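Garnura club notes: recording a gripper-camera run in the simulator

Updated February 5, 2026

These notes are for members joining the simulation group this term. They cover one job, which is driving the arm in the Clergate room and saving a run that the rest of us can use. You need a club login, a machine from the back row and a game controller. You don't need to have written any code.

Before you start

Log in and open the Druvska launcher. Choose the Clergate room from the list and leave the lighting on its default. Set the camera to "gripper". The other views are easier to drive with, but the entries for the Salinas round are judged on gripper-camera runs only, so get used to it early.

Check the disk space shown at the bottom of the launcher. A single run takes up to 700 MB. If there is less than that free, move your old runs to the shared drive first.

Step 1. Find your bearings

When the room loads, don't touch the sticks for a moment. The camera is fixed to the gripper, so the room turns whenever the wrist turns, and a shelf or a floor may end up running diagonally across the screen. Look for something you can recognise from any side. In this room the window and the hanging plant work well.

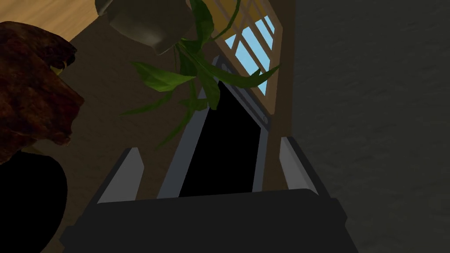

Gripper view in the Clergate room, with the black screen between the fingers and the plant and window beyond.

Turn the wrist slowly with the right stick until you know which way the window moves. Then do the same with the left stick, which moves the whole arm. Most bad runs from January came from people mixing up the two.

Step 2. Set the speed

Press Start and open the motion menu. Set the speed to 50 per cent. The default is full speed and it is too quick for close work. Leave the finger force alone.

Step 3. Start recording and approach

Press the left bumper. A red dot comes on in the launcher window, not in the camera view, so glance across to check it. Move towards your target in short pushes and let the arm settle between them. Keep the fingers open and try to hold the target in the gap.

If you lose sight of the target, back away along the line you came in on. Don't swing the wrist to look for it. A big swing will still be in the recording and somebody has to trim it out afterwards.

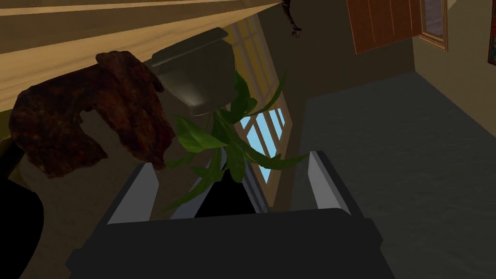

Leaves are awkward in this simulator. They can hide the thing you are aiming at, and the depth reading jumps about when they are close to the camera. Come in from the side if you can - it takes longer but the numbers are steadier. If the depth figure flickers for more than 2 seconds, stop the arm and wait for it to calm down before going on.

Step 4. Stop and save

Press the left bumper again and wait for the dot to go out. Name the run with your initials, the room and a number, for example kt_clergate_04. No spaces, please, as the replay script falls over on them.

Step 5. Replay it

Open the run in the replay tab and watch it once all the way through. Delete it if the arm passes through a wall or the picture freezes. A clumsy run is fine to keep, and we do use them.

Common problems

The arm won't move: the controller has gone to sleep. Press the middle button and wait for the light.

The view is all one colour: the camera is inside something. Reset the room from the launcher.

The replay stops early: the disk filled up. Clear some space and record it again.

The shared folder holds 32 runs per room. When it is full, put new ones in the overflow folder and add a line to the log sheet.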